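3.2 Cup placement and daylight on polished counters

Households in the Jerness survey were asked where drinking cups stood between uses. Of the 1,149 returned forms, 766 named an open stretch of counter near a window. Placement was coded by distance from the rear edge, following Wijesinghe's scheme, and cups kept in cabinets were left out of the analysis.

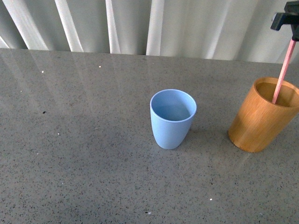 Glare was the second variable. A polished surface returns part of the window light toward a standing user, and a pale object set on it may lose contrast along its lower edge. Sheer curtains soften this effect but do not remove it: with the white curtain of Figure 2, light bands remain on the speckled gray counter to the left of the blue cup. The tumbler's matte finish gives a more even tone — lighter on one side, darker on the other — and its base is easy to locate. Glossy cups were coded separately.

Bare counter was scored as well. Reflections of curtain folds were recorded as streaks, and small specks and particles were entered as residue whatever their source.
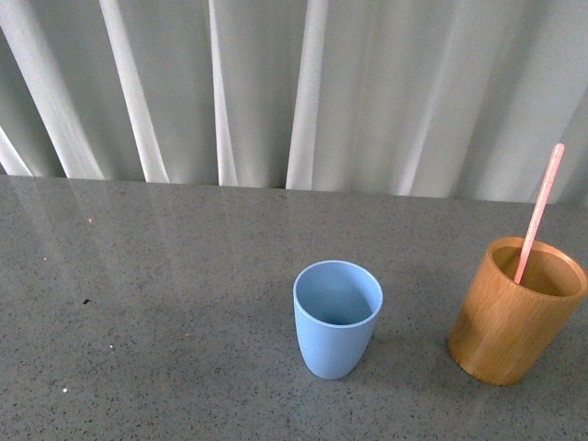
Figure 2. Gray counter and sheer curtain.

3.3 Coding agreement

Echevarría and Wijesinghe each coded 500 forms. Disagreements were settled by a joint second reading.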